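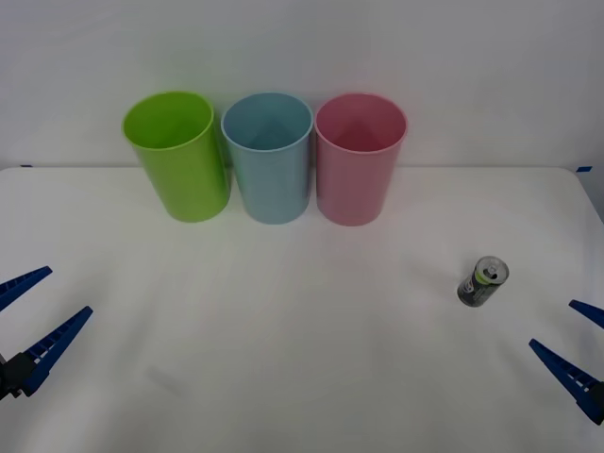
The white table at our place in Cleltden

About us

Hello, I'm Odette Ferrand and I run Brurkivex, which is a jigsaw library. You borrow a puzzle, you do it, you post it back and we send you the next one. People do ask about the name. It was a made-up word my brother and I used as children for the last piece of sky (the one that's always under somebody's elbow), and when I had to put something on the bank form it was the only thing in my head. I've got used to spelling it down the phone.

I started the library with my grandmother's puzzles. She had a whole wardrobe of them, mostly harbours and steam trains and a great many cottages, and when she moved into her flat there was no room for the wardrobe. I couldn't bear to give them to the charity shop in one go, so I lent a few to a neighbour, who lent one to her sister, and by July I was keeping a notebook of who had what. We now have 444 puzzles in the library and I have done far more of them than is good for my back.

Lionel Texier joined me when the post got out of hand. Lionel used to work in a picture-framing shop and he's wonderful with boxes. Old puzzle boxes split at the corners, you see, and he mends them from the inside with linen tape so the lid still fits. He also cuts replacement pieces! If a puzzle comes back with one missing he traces the gap, cuts a new piece from card of the same thickness and paints it to match. He's a bit modest about these, but I've had members write to say they couldn't find the new one. Please do tell us if a piece has gone astray though. We won't charge you and we won't be cross, we'd just like to know before the next person gets to the end.

How it works

Membership is monthly and you can stop whenever you like. Tell us what you enjoy and what you can't stand (mine is baked beans, or any puzzle that's all one thing) and how much space you've got at home. We'll pick something and send it in a cloth bag inside a cardboard mailer. Keep the mailer, it's what you send it back in. There's no due date. I know some libraries like one, but a puzzle with a lot of sea in it takes as long as it takes, and I've had a lighthouse out on loan since well before Christmas and I'm quite happy about it.

We have small puzzles too, 40 pieces and up, with big chunky shapes. Lots of those go to grandparents for when the little ones come over, and some go to people who find small pieces hard to pick up or see. Just ask, there's no separate membership for them.

The oldest thing we own is a wooden map puzzle of the Pyrenees, and it has Andora on it spelt just like that, with one r missing, so the whole box has been called Andora ever since. It's only 105 pieces but they don't interlock, so if you sneeze you start again. It doesn't go in the post. You're welcome to come and do it here if you ring first.

Our other half

Since last year we've been swapping boxes with Idahosa, a small puzzle club along the coast who had the same trouble we did, namely everyone had done everything. They send us a crate, we send them a crate, and that's why you'll see a green sticker on some lids. Their members write little notes inside the lid when they finish. I've started doing it too, and you should feel free. Date, initials, any grumbles about the sky.

Visiting

We're upstairs, over the key-cutter's, and the bell is the lower of the two. There are 7 steps and then a turn and then rather more, so if stairs are a bother, ring me and I'll bring a few boxes down for you to look through. Donations are welcome as long as the picture is still with the puzzle. Please don't leave bags on the doorstep, as the rain gets in there and cardboard never really recovers.

If you'd like to join, send us a message through the contact page or write to us by post. I answer in the evenings, usually with a cup of tea and half a border done.

Odette

Page last updated 9 Jan 2021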